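About Ovley

Ovley is a lending library for household things. We started in December with two shelves, a borrowed table and a very long list of items that people in our street owned and hardly ever used. Adom Sarpong had the drill, Struan Skinner had the stepladder, and between them they had most of what you need to put up a curtain rail. It seemed daft to keep it all to ourselves!

We now have 293 items on the shelves at Menzies Yard, and 800 members who come in to borrow them. You can take out up to four things at a time and keep them for two weeks. If you need something longer (wallpapering always takes longer), just ring and we'll renew it for you.

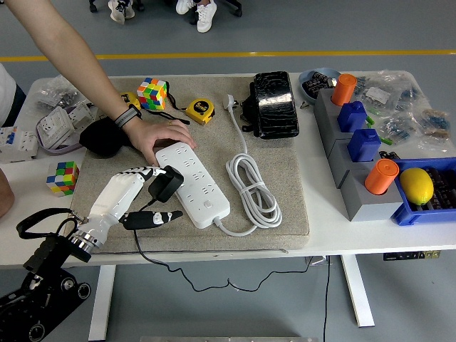
Sorting is the part of the job we love most, and it all happens on the big white table in the back. Everything that comes in gets laid out, looked over, wiped down and matched up with its bits before it goes back on the shelf. We put a felt mat down first so nothing gets scratched, and then the whole muddle goes on top: a long white power strip with its cable coiled and tied, a couple of yellow tape measures, a Rubik's cube from the games shelf. Power strips are tested every time they come back, and we're fussy about cables. Please coil them loosely and tie them, and they'll last for years.

The games and puzzles were Struan's idea and they've been a huge hit, especially in the school holidays. Tape measures are still our most borrowed item by miles, though extension leads run them close when the weather turns and everyone is out in the garden.

We're always glad to be given things, as long as they work and all the parts are there. Adapters are very welcome if you know what they belong to! Bring them to the counter in Fendine Lane, or ask Adom about larger items and he'll arrange to collect.

Joining takes a few minutes. Bring something with your address on it, and have a good look round the shelves while we make up your card.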